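Learning a Language After Sixty: A Talk With a Student From Erkau

17th September

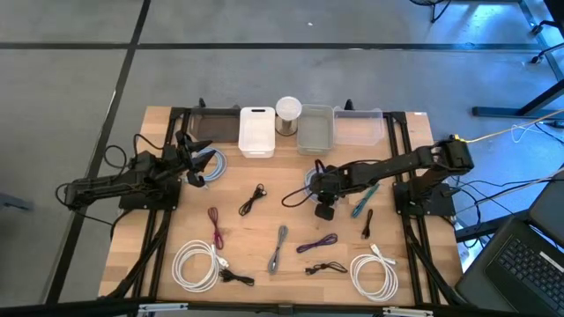
How it started

She was 63 when she opened her first grammar book in 40 years. Before this she kept the accounts of a furniture shop in Erkau, and she told me that numbers were always easier for her than words. "With numbers I know when I am finished," she said. "With a language I am never finished, and in the beginning this made me angry."

The reason for starting was a simple one. Her daughter moved to Kirville and married there, and the grandchildren speak only English. On the first visit she could ask them if they were hungry, and not much more. "They answered me very politely and very fast. I nodded at everything. Later I learned that I had agreed to sleep in a tent."

The evening class

She joined a course at the Plellness learning center, two evenings a week. Most of the other students were under thirty and wrote everything on their phones. She bought paper cards and wrote one word on each. When I visited her, there were 653 cards in three shoe boxes, and she knows the number because she writes it on the lid.

I asked if the young ones learned faster. She thought for some time before she answered.

"They remember faster, yes. But they also stop faster. After Christmas we were half of the group. I had already paid, so I stayed."

Grammar did not give her so much trouble as listening. In the class the teacher spoke slowly and looked at her. On the telephone her grandson does not do this. For a whole winter she listened to the same radio play every morning while she peeled potatoes, until she could say the parts of the baker's wife by heart. She still does it sometimes, also when there are no potatoes.

Mistakes

We spoke a long time about being ashamed. At work she was the person who found the mistakes of other people, and now she made them in front of a group. Once she told the whole class that she was boring, when she wanted to say that she was bored. "The teacher laughed and I did not come the next time. Then I missed the lesson about the past tense, and this was the bigger punishment."

Now she has a small notebook only for mistakes. She let me read one page of it. Next to "I am boring" she has drawn a star.

What she reads

She has read one novel to the end, a detective story of 351 pages. It took her from April until the end of summer. She looked up every word in the first chapter and then gave up this method, as she could not remember who was dead.

For people who want to begin at her age she has not much advice. Buy a lamp with good light, she said, and do not study after dinner.

In the spring she will travel to Kirville again. The older grandchild has asked for the tent. "I told him yes," she said, "and this time I understood the question."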